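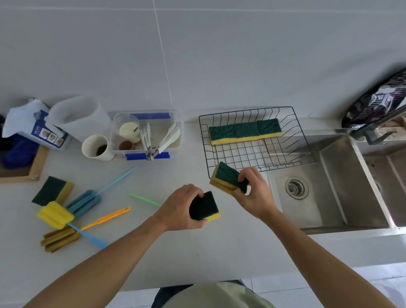

Ausgabe 20 | 19. Dezember 2021 | Seite 3

Weicheres Wasser für Grirkau: Was sich in Küche und Bad ändert

Die neue Enthärtungsanlage im Wasserwerk Grirkau hat den Probebetrieb abgeschlossen und läuft jetzt im Dauerbetrieb. Angeschlossen sind 2.983 Haushalte im Kernort und in der Siedlung Sokdale. Bisher fiel das Trinkwasser hier in den Härtebereich hart, künftig wird es mit mittlerer Härte abgegeben. Bei der Geschäftsstelle sind dazu in den letzten Wochen viele Anfragen eingegangen. Die häufigsten Punkte haben wir zusammengestellt.

Warum wurde umgebaut?

Das Wasser aus den beiden Brunnen am Nordhang kommt aus kalkhaltigem Gestein und bringt entsprechend viel Calcium und Magnesium mit. Gesundheitlich ist das unbedenklich, auch die Trinkwasserverordnung schreibt keinen Grenzwert für die Härte vor. Ärger machten die Ablagerungen: in Warmwasserspeichern, an Heizstäben, in Duschköpfen und Perlatoren. Viele Haushalte haben sich eigene Enthärter in den Keller gestellt, die gewartet und mit Salz befüllt werden müssen. Eine zentrale Anlage war deshalb seit Jahren im Gespräch. Den Ausschlag gab am Ende die ohnehin fällige Erneuerung der Filterhalle.

Wie arbeitet die Anlage?

Ein Teil des Rohwassers wird durch feine Membranen gedrückt, die den größten Teil der gelösten Mineralien zurückhalten. Dieser Teilstrom wird anschließend mit unbehandeltem Wasser gemischt, bis die gewünschte Härte erreicht ist. Geliefert wurde die Technik von Jayasinghe Wasseraufbereitung. Für die Ableitung des Konzentrats musste eine neue Leitung von 551 Metern Länge bis zum Vorfluter verlegt werden. Die Bauarbeiten dafür wurden im Juli beendet, die Wiesenwege sind wieder frei. Am Feldweg hinter der Pumpstation wird im Frühjahr noch die Deckschicht ausgebessert.

Waschen und Spülen

Die Dosierangaben auf der Waschmittelpackung richten sich nach dem Härtebereich. Ab sofort gilt für alle angeschlossenen Haushalte die Spalte „mittel“. Ein zusätzlicher Wasserenthärter in der Wäsche ist in der Regel überflüssig. Bei Geschirrspülmaschinen muss die Härteeinstellung am Gerät angepasst werden, wie das geht, steht in der Bedienungsanleitung. Bleibt die alte Einstellung bestehen, verbraucht die Maschine unnötig viel Regeneriersalz. Wer Multitabs verwendet, sollte ebenfalls nachsehen, ob das Gerät richtig eingestellt ist.

Beim Spülen von Hand schäumt das Mittel stärker als bisher. Ein kleinerer Spritzer reicht aus.

Alte Kalkränder

Vorhandene Ablagerungen verschwinden durch das weichere Wasser nicht von selbst, es kommen nur weniger neue hinzu. Für Armaturen und Edelstahlspülen genügt Zitronensäure, kalt angesetzt und kurz einwirken lassen. Mit heißem Wasser kann sich schwer löslicher Belag bilden. Naturstein, Marmor und Emaille vertragen keine Säure, auch Fugen sollten vorher gut gewässert und danach gründlich abgespült werden. Die raue Seite eines Scheuerschwamms hinterlässt auf verchromten Oberflächen und Acryl feine Kratzer, in denen sich neuer Kalk umso leichter festsetzt. Die weiche Seite oder ein Tuch ist dort die bessere Wahl. Säurehaltige Reiniger dürfen niemals zusammen mit chlorhaltigen Mitteln verwendet werden.

Perlatoren lassen sich meist von Hand abschrauben. In den ersten Monaten nach der Umstellung können sich kleine Kalkpartikel aus den Hausleitungen lösen und in den Sieben sammeln. Lässt der Druck an einer einzelnen Zapfstelle nach, sollte zuerst dort nachgesehen werden.

Eigene Enthärter im Haus

Private Enthärtungsanlagen müssen neu eingestellt oder außer Betrieb genommen werden. Bitte beauftragen Sie damit einen eingetragenen Installationsbetrieb. Eine abgeschaltete Anlage, in der Wasser steht, kann verkeimen und gehört vollständig vom Netz getrennt. In den Mietshäusern der Wohnungsgesellschaft Nellutard übernimmt der Vermieter die Umstellung. Mieterinnen und Mieter werden dort per Aushang über die Termine informiert.

Aquarien, Kaffeemaschinen, Säuglingsnahrung

Aquarienbesitzer sollten die Werte ihres Beckens in den kommenden Wochen häufiger messen und kleinere Teilwasserwechsel vornehmen. Bei Kaffeevollautomaten mit einstellbarer Wasserhärte ist der neue Wert einzutragen, das Entkalkungsprogramm meldet sich dann seltener. Für die Zubereitung von Säuglingsnahrung ist das Wasser weiterhin geeignet.

Kosten

Der Arbeitspreis je Kubikmeter ändert sich zum Jahreswechsel. Das neue Preisblatt liegt der Jahresabrechnung bei. Der Grundpreis bleibt gleich.

Teststreifen und Auskunft

In der Geschäftsstelle liegen 200 Packungen mit Teststreifen bereit, die kostenlos abgegeben werden, eine je Haushalt und solange der Vorrat reicht. Die vollständige Wasseranalyse schicken wir auf Wunsch per Post zu. Zwischen den Feiertagen ist die Geschäftsstelle geschlossen, der Bereitschaftsdienst für Rohrbrüche und Störungen bleibt unter der bekannten Nummer auf Ihrer Rechnung erreichbar.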